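Re: [Drillirmont-swap] Small desk things for the June swap table
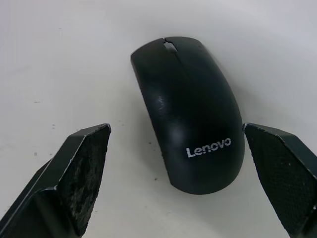

The Lenovo mouse, black, now on my desk

Amparo Ibarra wrote:
> Does anybody still want a mouse? I have 2 left from the
> Tirkimden clear-out, and I'd love to see them go to
> someone who'll use them.

Yes please, and I've already got one of them! Mohcine Bensaid dropped it round on his way home and I'm delighted with it. I do love a plain black mouse (no extra buttons down the side to catch with my thumb), and the gentle curve of the back suits my hand far better than the flat little thing I'd been putting up with for 3 years. The white lettering looks smart too, and I like that you can barely see where the two buttons divide.

Could I put my name down for the second one as well? It would go to my sister, who does the Honivum accounts at our kitchen table and is forever borrowing mine. I can bring a box of 30 pencils in exchange, and there's a desk lamp if anyone fancies it!

Bárány

2 comments · 3 shares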